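My week folding shirts for a robot

I thought I was pretty good at laundry. Then Plera, a small outfit that trains household robots, handed me a pair of grippers and asked me to fold clothes with them, in an ordinary bedroom, for a week. My target was 200 folds, and by lunch on the first day I had managed 11 and had a sore thumb!

You hold one in each hand and squeeze, and the fingers close. Sleeves are the worst (don't get me started on hoods). You can't feel the cloth at all, so you end up watching the fingertips like a hawk and tugging a bit harder than you need to.
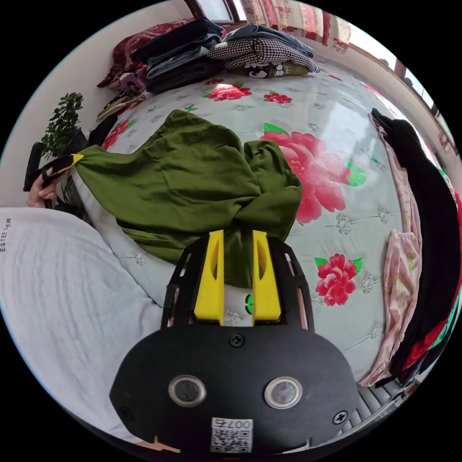 By the third day I'd stopped thinking about my hands, and that's when the folks at Plera got interested. They want the boring, steady folds, the ones you do while wondering what's for dinner. They also want the rescues, so if a corner slips I go back and grab it again and keep going.

The whole set will be 2000 folds when everybody's work is pooled, and a first robot gets to try them in June. I asked if it would fold like me. Partly, they said, which worries me a little, as I've never once gotten a fitted sheet right. I've signed up for another week anyway. Towels this time, thank goodness.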